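Saturday, and I finally made a start on the table. I'd been promising myself since the first week of March, and every evening I found some reason to go sit at Zekari with a coffee and not do it — there are 718 emails in my inbox and even those looked more fun.

So I put the radio on and went at it for the whole morning. The drawers were the worst (21 cables, and I could put a name to eight of them!). I taped up the rough patch on the left with the gray duct tape and kept the phone gamepad out, the black one with the little joystick, because I still mean to play on it one of these nights. The light blue box can wait till I've got shelf space.
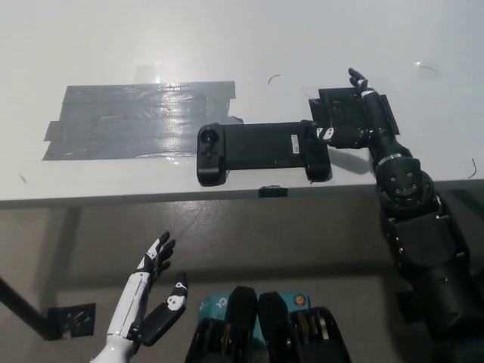
Meifang Dong reckons I should throw out every box in the place, today, no looking inside, and that I'll never send anything back anyway. She's probably right. I do like a good box, though.

Lunch was toast at half past two. Tomorrow the shelf, if the brackets from Jevodside fit, and then I want that drawer divider Nokuthula Nkosi offered me — must text her before bed.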